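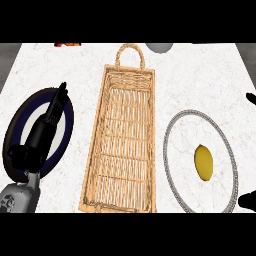 Gutex et Birent lancent une collecte commune d'exemples de manipulation en simulation

Tiêu, le 12 janvier 2019

Gutex, éditeur de logiciels de simulation, et Birent, intégrateur de cellules robotisées, annoncent le démarrage de Wuvwood, un programme de collecte d'exemples destiné à l'apprentissage de tâches de rangement et de dressage par des robots à deux bras. Les travaux sont conduits depuis le bureau de Gutex à Tiêu.

Le programme porte sur 188 tâches de cuisine et de table. Chacune est exécutée 30 fois par un opérateur qui pilote les deux bras à distance dans un environnement entièrement calculé par ordinateur. Le système enregistre à chaque pas la position des articulations, l'ouverture des pinces et les vues rendues par les caméras virtuelles. Ces enregistrements servent ensuite à entraîner un modèle à reproduire les gestes.

La première série concerne le transfert d'aliments et de petits objets entre assiettes et contenants. Un plan de travail en marbre blanc y accueille par exemple un panier en osier vide, placé entre deux assiettes, dont l'une porte un citron. La consigne donnée à l'opérateur tient en une phrase : mettre le citron dans le panier. La position de départ des objets est modifiée d'un essai à l'autre, de même que la vaisselle et les teintes du décor.

Les essais manqués sont conservés. Ils sont rangés à part, avec une note indiquant l'étape à laquelle le geste a échoué : approche, saisie, transport ou dépose. Birent souhaite les utiliser pour apprendre au modèle à reprendre une saisie ratée. Chaque enregistrement est relu par une deuxième personne avant d'entrer dans le jeu définitif.

L'équipe de collecte compte 20 opérateurs, formés pendant 7 jours au pilotage des bras. Les séances sont limitées à une demi-journée par personne. Gutex fournit le moteur de simulation et les objets numériques, Birent le modèle des bras et les postes de pilotage.

Les deux sociétés prévoient de terminer la collecte en juillet. Des essais sur des bras réels suivront dans l'atelier de Birent, avec une partie des tâches seulement. Les liquides et les objets souples, torchons compris, ne sont pas couverts par cette première phase.

Les conditions d'accès aux enregistrements pour les laboratoires et les écoles seront publiées à l'issue de la relecture. Les demandes peuvent dès maintenant être adressées au service de presse de Gutex, bureau de Tiêu, avec la mention « Wuvwood ».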